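Sensory Evaluation of Snack Foods, Week 6: Off-Notes and Adaptation

Makers like to say an off-note "fades with eating." Be careful with that. The nose adapts, so the third cracker seems cleaner than the first even when nothing in the cracker has changed. The Nernum panel scored its cheese crackers 718 times and never once made tasters rest between bites. I don't trust the averages.

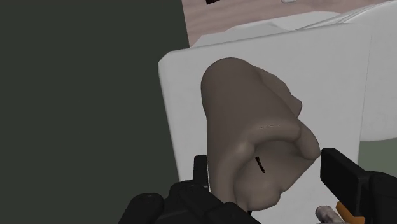
Fig. 2. Model of the outer ear, side view.

Crunch is heard as well as felt. Clerkis claims its rice chips are "100 percent crispier." Than what? Kettunen asked and got a brochure.

For Friday: read the Rengifo handout, pp. 4-9. Bring two plain crackers, one stale, and score both before and after a five-minute break.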